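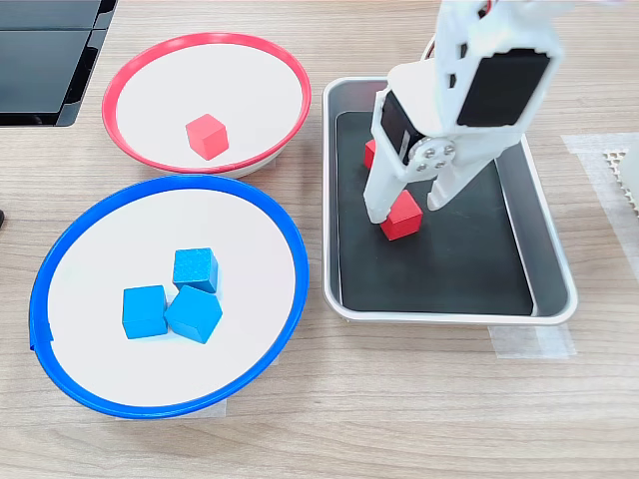 Kausar Virk trouve que la pince « fait semblant de travailler » : elle descend, se referme à côté du cube et remonte avec l'air satisfait. C'est le défaut E5, et il ne dit pas son nom à l'écran.

### 8.2 Fermeture à vide (E5)

Le contrôleur Letulance considère une prise comme réussie dès que les doigts ont fini leur course. Qu'il y ait un cube entre les deux ne l'intéresse pas -- il faudra donc regarder à sa place.

1. Mettez le bras en pause depuis Lei, puis coupez l'alimentation des servos. Soutenez le poignet avec l'autre main : sans courant, il tombe.
2. Contrôlez les quatre petites vis du palonnier, au poignet. Resserrez sans forcer, le filetage du plastique imprimé pardonne une fois.
3. Vérifiez que le bac et les bols n'ont pas glissé. Recalez-les sur leurs repères de ruban adhésif.
4. Rétablissez l'alimentation, ouvrez la pince et relancez `Zéro pince`.
5. Faites 5 prises à vitesse réduite, cubes rouges vers le bol à bord rouge, cubes bleus vers le bol à bord bleu.

**Attention.** Ne redressez jamais un cube à la main pendant un cycle. Les doigts se ferment sans préavis, et ceux de la machine se remplacent.

**Note.** Si le servo de pince dépasse 1 000 dans la colonne `charge` alors que les doigts sont ouverts, n'insistez pas : passez au 8.3.

Au bout de 2 échecs de suite, envoyez le journal à l'atelier Berholm. Le redémarrage conseillé par l'ancienne notice Ivier efface surtout le journal.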